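Penness Community Seed Library: Frequently Asked Questions

We get a lot of the same questions at the desk, and we love every one of them! If yours is missing, come in and ask, or leave a note in the green box by the door.

What is a seed library, exactly?

You take seeds home, you grow them, and if things go well you bring some seed back at the end of the season. That's the whole idea. We have 1,152 packets in the drawers as of March, covering vegetables, herbs, flowers and a small but growing shelf of native grasses.

Do I need a card?

No card, no fee. We ask you to write your first name and what you took in the notebook so we know which varieties are moving. Last season the notebook recorded 1,366 packets going out the door, which still makes us grin.

How many packets can I take?

Up to three of any one variety per visit. Most packets hold enough for a short row or a couple of big pots. If you're planting a school garden or a shared plot, talk to Minttu Kallio before you visit and she'll put together a bigger bundle.

I've never grown anything. Where should I start?

Beans! Bush beans, peas, lettuce and calendula are all forgiving, and they're the easiest to save seed from later. Look for the packets with a yellow dot. Tomatoes are wonderful too, but they want an early start indoors and a sunny windowsill, so maybe add them in your second year (or ignore us and try them anyway, plenty of people do).

What does the red dot mean?

Red dot plants cross easily with their neighbors. Squash, corn, beets and most of the cabbage family are in this group. Grow them and eat them with our blessing, but please don't return seed unless you've hand-pollinated or kept them well apart. A zucchini that has met a pumpkin gives you some very odd children.

What is the Lahtinen pea, and why is everyone asking for it?

It's a tall, purple-podded soup pea that came to us in a coffee tin with the Lahtinen family name on the lid. It climbs to the top of any trellis you give it and the flowers are gorgeous — two shades of pink on the same plant. We ran out early last spring. More of us grew it for seed this time, so there should be enough to go around, but we're still limiting it to one packet each.

How do I save seed from beans and peas?

Leave the pods on the plant until they're brown and papery and the seeds rattle inside. If a hard frost is coming, pull the whole plant and hang it upside down somewhere airy. Shell the pods, spread the seeds on a tray for two weeks, then put them in a paper envelope. A bean that's ready will shatter when you hit it with a hammer. If it squashes, give it longer.

And tomatoes?

Squeeze the pulp into a jar with a splash of water and leave it for 3 days, stirring now and then. It will smell terrible. Rinse in a fine sieve, then dry the seeds on a plate. Don't use paper towels, they stick like glue.

What should I write on the envelope?

Plant, variety if you know it, the year, and the part of town where it grew. Anything extra is a treat for the next gardener: "hated the wind," "slugs left it alone," "best eaten small."
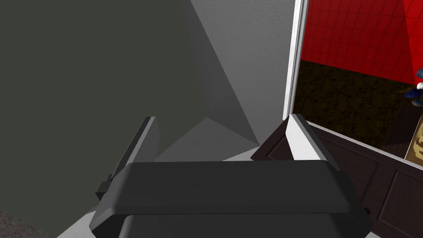 How long do seeds keep?

It depends on the plant. Onion and parsnip are best used within a year. Beans, peas and peppers usually manage three, and tomatoes can go longer still if you keep them cool, dark and dry. For a quick test, roll ten seeds in a damp cloth, keep it somewhere warm and see how many sprout.

Can I bring in store-bought seed?

Yes please, as long as the packet is sealed or clearly labeled. Check for "F1" on the front. Those are hybrids, and they grow just fine, but the seed you save from them won't match the parent plant. We keep them in a separate drawer.

My crop failed. Do I owe you anything?

Not a thing. Take another packet and try again!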